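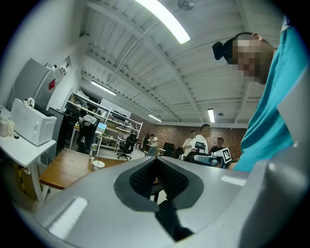
Skollance abre as portas e mostra como se ensina um robô a arrumar a cozinha

Foi uma tarde comprida e bem-disposta a que se viveu na oficina da Skollance, que recebeu vizinhos, estudantes, antigos colegas e muitos curiosos para uma demonstração do projeto Mindanari, o programa com que a empresa anda, desde julho, a ensinar braços robóticos a fazer pequenas tarefas de casa. Passaram por lá 386 pessoas, bem mais do que as 200 que a organização esperava, e houve quem ficasse até à hora de apagar as luzes (o café, diga-se, também ajudou!).

A visita começava com umas palavras de Necati Erdem, responsável pela oficina, que recebia cada grupo à porta e pedia apenas que ninguém tivesse vergonha de fazer perguntas. E perguntas não faltaram. Os mais novos queriam saber se o robô se cansa, os mais velhos se um dia passará a ferro, e uma senhora da rua ao lado quis saber quanto gasta de eletricidade, pergunta a que Erdem respondeu com toda a paciência e com uma folha de contas na mão.

O momento mais concorrido foi o da recolha de movimentos. Os operadores pegam numa garra de mão, abrem e fecham os dedos dela em volta dos objetos e repetem o gesto as vezes que for preciso, enquanto tudo fica gravado para servir de lição ao braço mecânico. Tolera Gebretsadik, que coordena as gravações, contou que o arquivo do Mindanari soma já 2.410 sequências, feitas em cozinhas, copas e salas de trabalho emprestadas por gente amiga.

"As pessoas chegam a pensar que vão ver um robô a dançar e saem daqui a falar da maneira como pegam numa chávena", disse Gebretsadik, entre risos. "Para mim, é a melhor conversa que se pode ter."

Quem quis pôde experimentar a garra, em turnos de 8 minutos, com a ajuda de Rommel Tagle, que passou quase toda a tarde de pé, a corrigir pulsos e a elogiar até as tentativas mais desastradas. A tarefa era simples no papel: pegar num copo de plástico, levá-lo ao outro lado da mesa e pousá-lo com cuidado. Vários visitantes voltaram para o fim da fila para tentar outra vez, e um rapaz de uma escola profissional fez três rondas seguidas antes de os pais o convencerem a ir ver o resto.

Houve ainda uma conversa com Yiğit Demirtaş, da Özkan, a firma que fabrica as peças das garras, sobre a escolha dos materiais para os dedos e sobre o desgaste que sofrem ao fim de semanas de uso. Foi uma sessão mais técnica, mas a sala manteve-se cheia, e Demirtaş acabou por ficar bastante para lá da hora a mostrar amostras a quem se aproximava da mesa.

Erdal Bozkurt, da Brellov, parceira do projeto na parte dos programas informáticos, adiantou que as gravações continuam nos próximos meses e que se procuram novas casas e pequenos negócios dispostos a receber a equipa por uma manhã. Os interessados podem deixar o contacto na receção da Skollance, onde está também à disposição um folheto com as condições de participação e a forma como são tratadas as gravações. A próxima tarde aberta ainda não tem data marcada, mas Erdem garantiu que haverá mais lugares sentados.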